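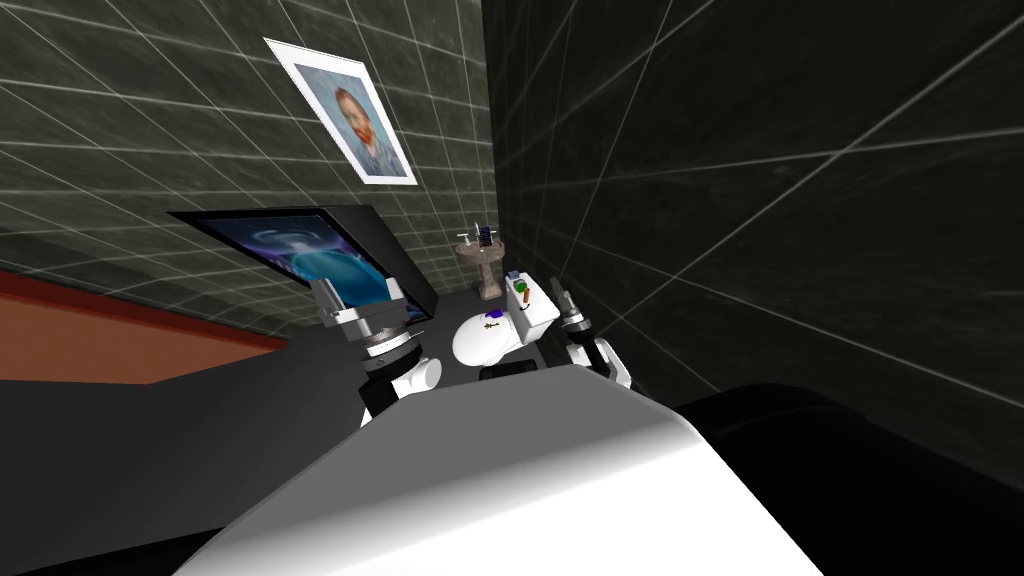
Standing on one leg

Balance goes earlier than most of us think, and it responds well to practice. We spent a morning in Itbridge with a class that works on little else.

The kettle in the upstairs kitchen at the Vanhove Centre takes a long time to boil, and Shirin Abbasi uses the wait. She stands at the counter on her left leg, changes to her right when the light on the kettle flickers, and talks the whole time. She has been teaching exercise classes in Itbridge for most of her working life: aerobics at first, then Pilates, then a spell of circuits in a school gym with a leaking roof. These days she mostly teaches people to stay upright.

"People come in asking for stronger legs or a better back," she says. "I give them that as well. But when I ask what made them pick up the phone, it's nearly always a wobble. They were putting on trousers, or stepping off a bus, and they had to grab something."

Her balance sessions run four mornings a week in the downstairs hall. The room has a sprung floor, a line of chairs with their backs to the wall, and a rail left over from the years when it was used for ballet. Twelve people is a full class. The youngest on the morning I visited was in her thirties and recovering from a broken ankle. The oldest had taught two of the others at primary school.

How balance works

Staying upright is a job shared between several parts of the body. The eyes report where the horizon is. The inner ear picks up turns and tilts of the head. Nerve endings in the feet, ankles and neck tell the brain how each joint is placed and how much weight is going through it. The brain puts all of this together and sends small corrections to the muscles, mostly without our noticing.

With age, each of these sources becomes a little less reliable. Eyesight dims, sensation in the feet can dull, and the muscles that make the corrections get weaker and slower to fire. Some medicines cause light-headedness. Long hours in a chair do their share of the damage too, at any age, as ankles and hips that are seldom asked to move far will stiffen.

The system can be trained. Regular practice that challenges balance, together with work on leg strength, is a standard part of the advice given to older adults who want to avoid falls. The practice has to be hard enough to produce a bit of sway. Standing comfortably on two feet does very little.

Leobardo Arriaga, a physiotherapist who shares the building with Abbasi's classes and sends some of his patients down to her, puts it in terms of rehearsal. "If you never sway, you never practise recovering from a sway," he says. "Then the first time it happens is on a wet pavement with shopping in both hands."

Arriaga is wary of people pushing on through dizziness. A room that spins, a faint feeling on standing up, numb feet, or a fall with no obvious cause are all reasons to see a GP before joining a class. Inner ear problems in particular have their own treatments, and ordinary balance drills may not touch them.

Inside the class

The session starts seated. Heels are lifted and lowered, toes are lifted and lowered, ankles are circled in both directions. It is slow and there is a certain amount of chat. Then everyone stands up without using their hands, sits down again with control, and repeats it until the thighs complain. Abbasi calls this part "paying the rent".

After that the chairs are turned round so that the backs can be held. Feet together first. Then one foot half a step in front of the other, then heel to toe in a line, as if on a narrow plank. Each position is held for a few slow breaths with the fingertips resting on the chair, then with the fingers hovering just above it. Those who find this easy turn their heads from side to side, and most of them promptly find it less easy.

Gholamreza Nouri, a retired signwriter, has a place near the end of the rail and has kept it since he started. He came after tripping over the edge of his own patio. He wasn't badly hurt, he says, but he lay looking at the sky for a while and had time to think about it. His son Rostam drove him to the first class and was told by Abbasi that he might as well take his coat off and join in.

"I run," says Rostam. "I thought I'd be the fit one in the room. I couldn't do heel to toe with my eyes closed for more than a moment. Dad could, by the third week, and he brought it up at dinner."

Rostam's problem is common among runners and cyclists, according to Abbasi. They move in one direction, with plenty of speed to keep them steady, and rarely stand still on one foot. She had him stepping sideways over a rolled towel, and walking backwards along a floorboard. He still comes when his shifts allow, and says the ankle he used to turn every winter has been behaving itself.

The second half of the class is spent moving. There is a walking circuit that goes round the hall with changes of pace, stops, and turns called out at random. There is a section where people carry a bag with a 2 kg weight in it, first in one hand and then in the other, and step up on to a low block and down again. One part involves picking up a glove from the floor. Abbasi says she took most of it from watching what her students did in the car park.

At the end they get down on the floor and get up again. Those who can't do this use the chair, in stages: one knee down, both hands on the seat, other knee down, then the same in reverse. It took Gholamreza Nouri a couple of months before he could manage it alone. He regards it as the most useful thing he has learnt there.

What to do at home

Classes like this are not available everywhere, and the ones in Itbridge have a waiting list. In November 2023 there were 480 names on the books across all of the centre's exercise sessions, and the balance mornings were the first to fill. A good deal of the work can be done in a kitchen, though, provided you have something solid within reach. A worktop is better than a chair, and a chair is better pushed against a wall.

Abbasi gives new members the following routine on a sheet of paper and asks them to do it once a day, wearing flat shoes or with bare feet.

Heel raises. Stand facing the worktop with your hands resting on it. Rise on to your toes, pause, and lower slowly. Do ten. The lowering is the part that people rush.

Sit to stand. Use a firm chair. Shuffle forward, tuck your feet back a little, lean forward and stand. Sit down again as slowly as you can. Do as many as you can do well, and stop when you start to drop into the seat.

Heel to toe stand. Put one foot directly in front of the other with one hand on the worktop. Hold for ten seconds, then swap feet. When it feels dull, lift the hand.

One-leg stand. Hold on, lift one foot just clear of the floor and look straight ahead. Keep the standing knee soft. Start with five seconds and work up. Swap legs.

Side steps. Walk sideways along the length of the worktop and back, keeping your toes pointing forward.

Closing your eyes makes all of the standing exercises much harder. Arriaga would prefer people to leave that for a class, or at least until another person is in the room.

As for how long it takes, both of them are reluctant to promise anything. Many people feel steadier within a few weeks. Strength comes more slowly and goes away quickly if you stop. Abbasi noticed this after the hall was shut one March for work on the floor, and several of her regulars came back having to hold on for things they had been doing freely.

Other ways in

Some people will never enjoy standing in a line lifting their heels, and there are other activities that do a similar job. Tai chi is the best known, and it suits people who like to learn a sequence and get better at it. Dancing of almost any kind involves turns, changes of weight and the need to avoid someone else's feet. Bowls asks for a deep lunge on one leg.

Over in Gernance, Babak Amini runs an outdoor group called Tinis, which meets at the edge of the common and walks on the roughest ground it can find. Amini used to lead long hill walks and got bored of hearing from members who had dropped out when they lost confidence on stony paths. The Tinis routes are short. They go over tree roots, along a ditch, up a grassy bank and back down it at an angle. Poles are allowed.

"Pavements are too flat," he says. "Your foot lands the same way every time. Get on a field and it has to work out something new with each step."

He spends the first outing with any newcomer on going downhill, which frightens people more than climbing does. His advice is to shorten the stride, bend the knees and look a few paces ahead instead of at the boots. The group goes out in light rain but not in ice, and it finishes at a café with a very steep set of steps, which Amini counts as part of the walk.

The Vanhove Centre's future looks settled for now. The lease on the building was renewed recently and runs until 2046, by which time Abbasi expects to be in the class and complaining about whoever is taking it. She is training two of her current students to lead sessions and would like to add an evening one for people at work. Her view is that forty is a good age to begin, and that most forty-year-olds would laugh at the idea.

The kettle has boiled by now. She puts her foot down and gets the mugs out.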